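**Palumbo repair bench opens its doors in May**

Hi, I'm Benedetta Ferraro, and I get to share some good news from Palumbo: our Open Case afternoons start in May! We have 12 places at each one, and all you need is a bit of curiosity (and maybe an old desktop you can't bring yourself to throw out).

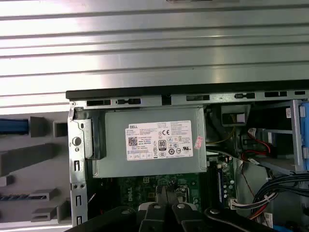
Old office computers are the best teachers I know. They're roomy, they come apart without much fuss, and you can learn a lot by reading what's inside. A Dell power supply, with its white label full of tiny print, is a great place to begin, and we'll go over what those marks mean before anyone picks up a screwdriver.

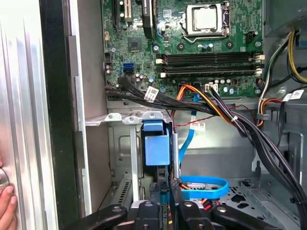 Kamil Doležal is leading the first 2 afternoons, with memory at one and drives at the other. He told me, "I want people to go home and open the thing under their own desk." Me too, Kamil! Doors open at 6 p.m. and we'll have coffee on.
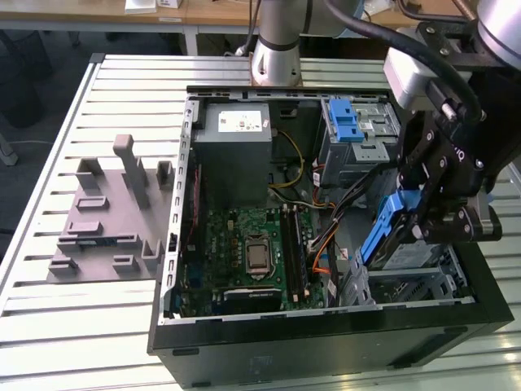
Page 2

Bring a machine if you have one, but please back up your files first. You're just as welcome empty-handed, and you can share a bench with someone else. To save a place, ask for me or Samuele Zuccaro at the Palumbo front desk.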